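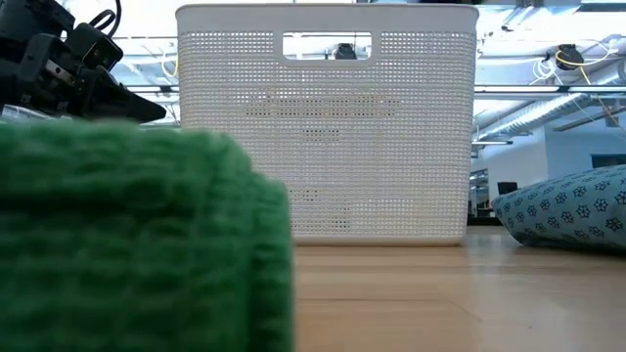 Vilow Tidy Kit

For arms that have mastered the colored block and need humbling.

The Vilow is a household pick-and-place kit from Stoko: one arm mount, one two-finger gripper, a wrist controller and a box of soft goods chosen by people who dislike you. Cushions, knits, things with no corners. The job is to get them off the floor and into a basket. A four-year-old can do it, under protest. Your arm will need some practice.

What you get

Gripper with 2 spare finger sets
Wrist controller and cable loom
Soft goods box
271 recorded demonstrations, including the embarrassing ones
Printed manual, edited by Olga Montoya, who took out most of the adjectives

The basket is not included. Any upright one with an open top will do. Perforated sides are fine, though a fingertip will find a hole sooner or later, and the manual has a page on getting it out again.

Fingers are rated for 3000 grasps. Our test set at Muritz reached 1026 before Fredy Tello closed it in a drawer, so we can speak with confidence about the first third.

Good to know

Works on bare floors. Shag carpet is on the list for February and has been on the list before.
Knitwear snags if you close too fast. Start with the slow profile and stay there longer than your pride would like.
The stop button is red and large. Please mount it where you can reach it.

Spare fingers and extra soft goods are sold separately. Returns are accepted with all cushions present.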